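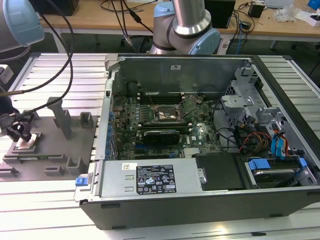 Six months of sharing a refurb shop with a pair of robot arms. A thread, typed on my lunch break, which is one of the things that changed. More on that further down.

For those just joining: we take in old office desktops, strip them, test them, swap what needs swapping and sell them on. Huron is a repair shop with a warehouse problem. Last year we did all of it by hand. Now we do most of it by hand and have meetings about the rest.

The arms came in December. The project is called Skavar, a name that arrived with its own slide deck. We were told it would "free up the bench team for higher-value work." I have been on the bench team a long time and I'm still waiting to be introduced to the higher-value work.

The job they picked to start with was processors. Chip out, chip in. On paper it's a sensible choice. It's fiddly, it's dull, and when a tired human does it at ten to five you get bent pins and a very quiet walk to the supervisor's desk.
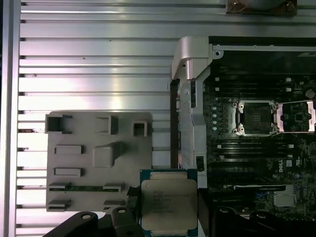 Intel chip in the gripper, empty socket waiting. I've held my breath over smaller things.

What I did not expect was how much of my day would become tidying. The arm likes everything exactly where it was told everything would be. The tray goes here. The tower goes there. A person will find a chip you left an inch to the left. The arm will go and pick up the inch.

So the old bench habits had to go. No mugs. No "I'll just park this screwdriver here for a second." There's tape on the floor now showing where I may stand, and I have worked in this trade long enough to remember when I was the one with the tape.

The job title changed too. I was a technician. I am now a "cell operator," and the pay band didn't move, but the badge got reprinted, so somebody had a budget.

Fair's fair, though. My thumbs are better. If you've never levered sockets open all day, you won't know the particular ache I mean, right at the base, the one that makes you open jars with your elbow. I noticed in spring that I'd stopped complaining about it. My family noticed first.

Now the numbers, as management enjoys them so much. The Worndale site ran 1137 towers through last quarter with 2 cells and a lot of human help, and the slide only had room for the first part. On our floor the best shift so far is 49. I know what I used to do in a shift and I'm not going to type it here, in case it becomes a target.

The bit the slide left out is everything before and after the chip. Somebody takes the side panel off. Somebody gets the cooler off, including the ones glued down with paste the consistency of old toffee. Somebody lifts the tower onto the rails. Somebody is me.

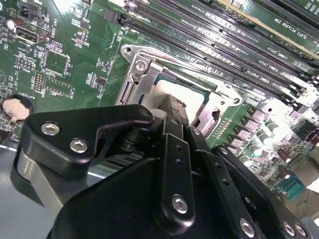
Brynjólfsdóttir replied to that last one while I was still typing: we had the same setup pitched to us and the first thing I asked was who gets retrained when it's down for a day, and they said "the team would flex." I have been flexing ever since.

Yes. Flexing. On a down day we go back to doing it by hand, except now we're out of practice and the mats and drivers are in a cupboard that needs a key. I've asked for a copy of the key. There is a form.

The other thing I miss is the talking. Two people on a bench chat all shift without noticing. One person minding a cell mostly listens to a motor. We've started taking lunch at the same time on purpose – that used to be impossible, because someone always had to stay and finish a tray. So I gained a proper lunch and lost the conversation I used to have instead of one. Call it even. 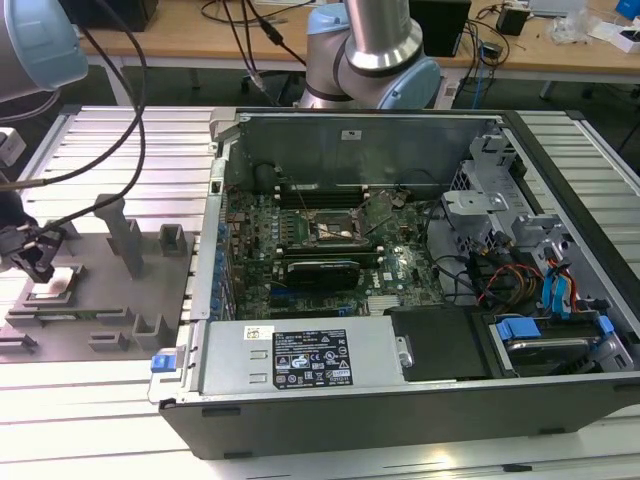 Side panel off by me. Everyone's favorite part of automation.

People keep asking if I'm worried about my job. A bit, on and off. More than I was in December, less than I was in January. Headcount hasn't dropped. It also hasn't gone back up when people left, and you can draw your own graph.

What I'd like is a say in the next step. They're talking about memory next, and I have opinions about memory latches that would save them a month. I've written them down. I've put them in the suggestion box, which has moved to an app.

Anyway, lunch is over and there's a tower to lift. Replies are open if you've got one of these at your place and want to compare job titles.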